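Letel prépare l'achat de son deuxième poste robotisé

13 février 2021 - Par Sigita Bite

Le laboratoire Letel a présenté cette semaine son plan d'équipement pour l'année. La dépense principale concerne un deuxième poste de manipulation avec bras robotisé, qui doit être livré en juillet. Jusqu'à présent, l'équipe travaille sur un seul poste, partagé entre deux projets, et les journées sont réservées longtemps à l'avance.

« Nous avons d'abord pensé louer un bras pour la durée du projet, explique Gintarė Luik, responsable des achats. Mais après le calcul, la location coûtait presque le prix d'un appareil neuf, et à la fin il fallait le rendre. » L'année dernière, le poste existant a été utilisé pendant 174 jours. Les autres jours ont été consacrés au montage, aux réglages et à l'attente des pièces.

Le choix du fournisseur n'est pas encore fait. Deux offres restent en discussion, celle d'Arkia et celle de Foltport. La première comprend l'installation et une formation de deux jours. La seconde est moins chère à l'achat, mais le contrat d'entretien est facturé à part dès la première année. Mounir El Khatib, qui dirige les essais, souhaite que les deux bras acceptent les mêmes pinces. Selon lui, cette condition compte plus que la vitesse, parce que les pinces s'usent et que le laboratoire ne veut pas garder deux stocks différents.

Le plan comporte aussi une ligne plus modeste, pour les objets que le robot doit saisir et déplacer. Les exercices de cuisine demandent beaucoup de petit matériel : vaisselle en plastique, aliments factices, récipients de plusieurs tailles. Pour cette ligne, le laboratoire a prévu 868 euros, avec les pièces de remplacement.

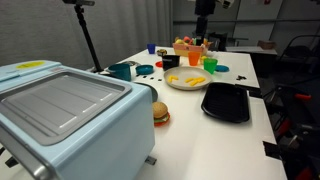

Le bras au-dessus du panier d'aliments factices, au bout de la table. Au premier plan, le four bleu.

Tài Mạch, technicien, a fait l'inventaire de ce matériel avant la rédaction du plan. Il a noté 132 objets en service, achetés à des moments différents et pas toujours dans la même série. Quand un objet est perdu ou cassé, il est parfois impossible de retrouver le même, et les essais anciens sont alors difficiles à comparer avec les nouveaux. Le laboratoire veut donc commander chaque objet en double - un exemplaire pour la table, l'autre pour l'armoire. La commande sera passée chez Rozīte, qui accepte de réserver une série complète jusqu'à l'été.

Reste la question de la place. Le deuxième poste doit avoir sa propre table et une alimentation électrique séparée. Žydrūnas Kairys, chargé des locaux, a demandé un devis pour les travaux et attend la réponse avant la fin du mois. Ce montant n'est pas compris dans le plan actuel.

La direction de Letel doit choisir entre les deux offres au printemps. Les personnes qui souhaitent réserver le poste existant pendant les travaux sont priées d'écrire à Gintarė Luik - les demandes seront traitées dans l'ordre d'arrivée.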